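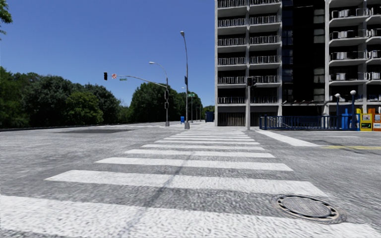
Crosswalk following, third attempt

The sidewalk rover has been on the bench since June with its front axle off, so most of the work this month has been in simulation. The crossing is the one I keep going back to. It has broad white stripes, a manhole cover off to the right and no traffic at all, and it still breaks my line follower about one run in six.

The stripe detector is simple. Threshold on brightness, flatten to a ground plane, fit rectangles, take the median heading. Close to the rover this works well. Further out the stripes bunch up into thin bands and the fit starts merging neighbors, which pulls the heading estimate sideways. I now throw away anything past a fixed range and let the odometry carry the last stretch to the far curb.

The manhole cover was a separate problem. It overlaps the edge of one stripe, and its lighter rim passes the brightness threshold, so the detector was returning a stripe with a bite out of it plus a small arc. A minimum area check removed the arc. The bite I left in, as the median doesn't care.

I logged 1,647 frames over the weekend and the detector gave a usable heading on 1,611 of them. Of the rest, most were from the stop line. It is white, it is about the right width, and it sits at an angle near the crosswalk on the right side. Rejecting rectangles by angle relative to the group fixed it in replay. I haven't rerun it live.

The darker patch of asphalt on the left does nothing to the stripes but it does upset the obstacle mask, which reads it as a shallow drop. Ruwan Weerasinghe, who has the next bench along at Plokden, suggested comparing depth before trusting color. That is obviously correct and I should have done it first.

Timing: 44 ms per frame on the desktop, 276 ms on the small board that goes in the rover. The second number is too slow for walking pace. Nearly all of it is the ground plane warp, which I am running at full resolution for no good reason. Halving it is the job for Monday evening.

Signals are out of scope for now. There are several heads on the poles around that corner and I have no wish to work out which one applies to a rover. It will wait at the curb until I press the button on the handset.

Still to do on the hardware side:
Refit the front axle with the longer bolts
Move the battery tray back
Find out why the left encoder drops counts when the motor stalls

The code is in the usual place, under the esineo branch. The config format changed, so old files won't load.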